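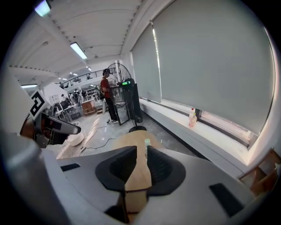 Water meters in Lusside: what changes from the autumn
Jul 14, 2022

The residents' association met at Jivwood Hall last week to hear about the move to metered water in Lusside. The hall was full and the meeting ran well past nine, so this item sets down what was said for those who couldn't get in or had to leave for the last bus.

At present most homes on the older streets pay a fixed yearly charge based on the size of the property. The newer houses at the top end, past the garage, have been metered since they were built. Under the new arrangement the remaining homes will be fitted with a meter, street by street, starting with Bosen Road and the two closes behind it. Letters will go out a month before work starts on each street. If you haven't had a letter, your street isn't booked yet and there is nothing you need to do.

Kevin Montoya came on behalf of the contractors and took questions for most of the evening. The meter goes in the pavement, in the same small chamber as the outside stop tap, and in most cases the fitters won't need to come into the house. The water will be off while they work, usually for less than an hour. They will knock first. If you are out they will leave a card and carry on, unless you have rung beforehand to say that someone in the house can't be without water, in which case they will arrange a time.

A few houses share a supply pipe with next door, mostly in the terraces on Bosen Road. A shared pipe can't be metered from the pavement, and those houses will be offered a meter indoors, normally under the kitchen sink. You will need to clear the cupboard and let the fitter in. If there is no room for one, you stay on a fixed charge, worked out in a different way from the present one. Several people asked how that charge is set and Mr Montoya didn't have the details with him. He has promised to send them and we will put them on the noticeboard when they come.

How to find out whether you share a pipe: turn off the stop tap inside your own house, then ask your neighbour to run their kitchen tap. That tells you nothing, as one person at the meeting found out after an hour of trying. It is the outside tap you need to turn off. Give your neighbour warning. If their water stops as well, the pipe is shared. Some of the outside taps haven't been touched for years and are stiff, so please don't force them. The contractors will come and test it without charge if you ask.

Bills
The question most people had come with was whether they will pay more. Households with one or two people in a larger property will in general pay less. Families of five or six in a small house may well pay more. For the first 2 years you will be sent both figures, the metered one and what you would have paid on the old charge, and you will be billed whichever is lower. After that everyone goes on to the metered figure.

Edith Llanos, of Tello Close, has been on a meter since April at her own request, and brought her bill along. She lives alone and is paying noticeably less than before. She did point out that the first bill is an estimate and that hers was too high. She read the meter herself, rang the number on the back and had it put right on the phone. The reading is on a dial under a round plastic lid, and there is often a layer of dirt or a foam pad on top that has to be lifted out first. Take a torch. Only the black figures count; the red ones are for finding leaks.

There is a reduced rate for people with a medical need for a lot of water, and another for families with three or more children under nineteen who receive certain benefits. Both have to be applied for every year. Hajar Fahmy has the forms and can help with filling them in. She is at the library on Tuesday mornings from ten until noon, at the table by the large print books. Bring a recent bill and, for the medical form, the name of your surgery. You don't need a letter from the doctor at this stage.

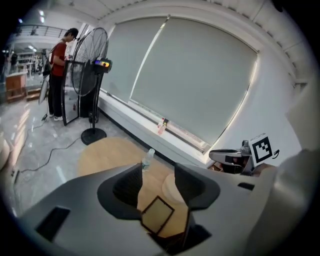

Leaks
Once a meter is in, a leak between the pavement and your house shows up on the bill. The pipe from the boundary inwards belongs to the householder, and that came as a surprise to a number of people in the hall. The company will repair the first leak on that stretch without charge if it is found within three months of the meter going in, provided the pipe doesn't run under a building or an extension. After that it is for the householder to pay. It is worth looking at your house insurance, as some policies cover underground pipes and some don't.

The simplest check is to read the meter last thing at night, use no water, and read it again in the morning. If the red figures have moved, something is running. Most often it is a toilet. A cistern that leaks into the pan can do so without any sound, and one house in the top road was found to be losing 200 litres a day that way. A few drops of food colouring in the cistern, left for 30 minutes without flushing, will show it up. If the colour gets into the pan, the valve wants replacing. It is a cheap part and not a difficult job.

Allotments
The standpipes on the Lusside allotments are on a separate supply and have had a meter for as long as anyone can remember. Nothing changes there for now. Senan Quinlan asked for it to be minuted that the standpipe nearest the lower gate has dripped since the spring and that he has reported it twice. It has been minuted. Plot holders are reminded that hoses may be used to fill butts but mustn't be left running on the beds.

Roadworks
Bosen Road won't be closed, but parking will be suspended on one side at a time, starting with the even numbers. Cones go out the evening before. Édgar Urrego asked about access for the mobile hairdresser and for carers' cars, and was told that anyone with a permit should show it to the foreman, who will find them a space. The bus stop by the chapel stays where it is. The pavement will be made good on the same day wherever possible, and where it can't be, there will be a board over the hole — please report any board that rocks or has shifted.

Anyone ringing the contractors about Lusside should give the scheme number, 2748, or they will be put through to the wrong office. The number to ring is on the letter and on the noticeboard outside the hall.

The next association meeting is in September, back at Jivwood Hall, at the usual time. Questions about water that can't wait until then can be put through the association's letterbox at the hall, with a name and address on them so that we know where to send the answer.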